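Furniture Surface Finish Technician (Wear and Cleaning Trials)
Prurnum Interiors Testing, Grosik site
Full time, permanent. Reference 1523.

Prurnum tests tabletops, desks and counters for manufacturers and for contract buyers such as schools and restaurant chains. The Grosik site handles finished wood surfaces. We are hiring one technician to run wear, stain and cleaning trials and to write up the results. The post reports to the finishes lead and is open from February.

The work

The technician receives samples, logs them, conditions them at room humidity and carries out the test sequence set by the client. A standard sequence covers gloss readings, dry abrasion, wet abrasion, spot staining and repeated wiping with the cleaning product named in the order. The site completed 288 sequences last year. Most were on stained or lacquered wood, with a smaller number on oiled finishes.
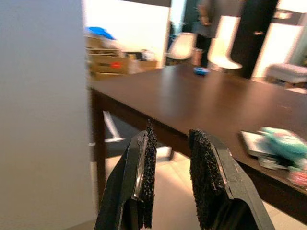

Gloss is read before the first cycle and again at fixed intervals. Readings on dark finishes are sensitive to dust and to fingerprints, so the surface is cleaned and left to stand before each reading. A wiping trial runs to 300 cycles unless the order says otherwise. Any change of operator, cloth or product during a trial is entered in the log with the time.

Whole tables are assessed as well as cut panels. For these the technician records scuffs, scratches and dull patches on a paper grid, grades each one against the Kandpal reference set, and transfers the grades to the Drarnex database by the end of the shift.
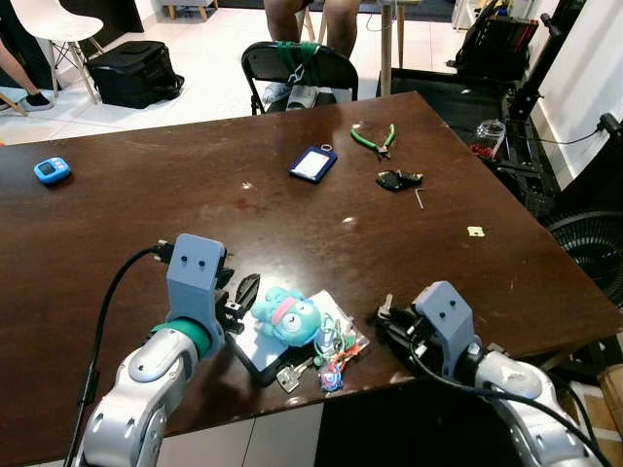 Dark brown wooden table with a glossy, scuffed top, on a white tiled floor.

What we need

A high school diploma or equivalent, and two years of work in a finishing shop, a test lab or a similar setting. You should be able to follow a written method without variation and report a departure from it when one happens. Experience with gloss meters is useful — training is given on our own instruments. Applicants must be able to lift 40 pounds and stand for most of a shift. Normal color vision is required and is checked at interview.

Glare and viewing angle affect visual grading. The second stage of the interview includes a grading exercise on six panels, with the lamp in two positions. 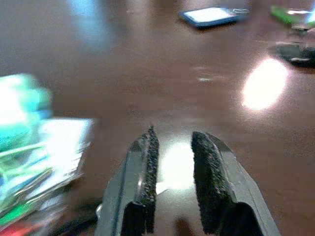

Brown tabletop with a soft pale glare on its surface.

Terms

Pay is $3,399 per month before tax, reviewed after the first six months. Hours are 7:30 a.m. to 4:00 p.m. with a half-hour lunch break. Overtime is occasional and paid at time and a half. Health coverage starts after 30 days. Safety shoes and work clothing are supplied.

How to apply

Send a resume and a one-page cover letter through the Prurnum careers page, quoting the reference above. State your notice period. Include one example of a test record or inspection report you have written, with client details removed — applications without one will not be read. Interviews are held at the Grosik site and take half a day.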